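**Ticket 587 — Teleop arm drifts during the last part of a demonstration**

Site: Fothergill bench, cell 2
Raised by: Dristau demo team
Status: closed, one follow-up open

**Reported**

While recording demonstrations on the open desktop tower, the arm creeps sideways when the operator pauses over the case. It only shows up in long takes. Short ones replay fine. The operator corrects for it without thinking, so the correction ends up in the recording and the trained policy copies it.

**Setup**

Task is memory module handling. Arm is driven from the Sondbridge hand controller, recorded through Suteck logger. Tower on its side, side panel off, same position for every take. Control rate set to 200 Hz.

**Log, 09:40**

Replayed take 311 with no operator connected. Arm followed the recorded path and stopped in the right place. No creep. That rules out the joints and the brakes, at least for now.

**10:15**

Connected the operator station and asked for a pause of one minute above the memory slots, fingers open, hand kept still on the controller. Creep came back after a short wait, always towards the drive cage.
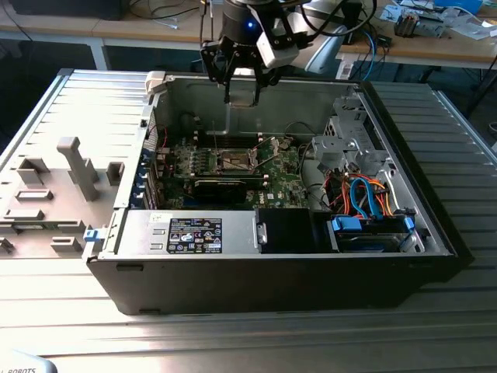
Repeated the pause with the controller resting on a foam block so no hand was on it. Same direction, same speed. So it is coming from the controller side or from the link, and the operator is not causing it.

**11:05**

Checked the controller settings. The zero point is taken once, when the session opens, and never again. The operators had been leaving one session open all morning to save time between takes. Closed the session, opened a new one, paused again. No creep.

Left that session running and tried every so often. The creep was back before lunch.

**13:30**

Changed two things:

- zero point is now retaken each time the clutch pedal is released
- dead zone on sideways movement raised a little

Also found the logger stamping at 220 Hz while the arm was on 200. It has nothing to do with the drift but it would have spoiled the timing in training. Set both to 200.

**15:10**

Recorded a fresh set of demonstrations with long pauses. Arm holds still over the case. Operators say the larger dead zone makes fine lining up feel slightly stiff — usable, but they notice it.

**Resolution**

Takes recorded before the change and containing a pause are marked as do not train. Short takes from the same session kept, with their time stamps corrected. Restart the policy from the last clean set.

**Follow-up**

Dead zone to be made adjustable from the pedal menu. Passed to the Sondbridge queue.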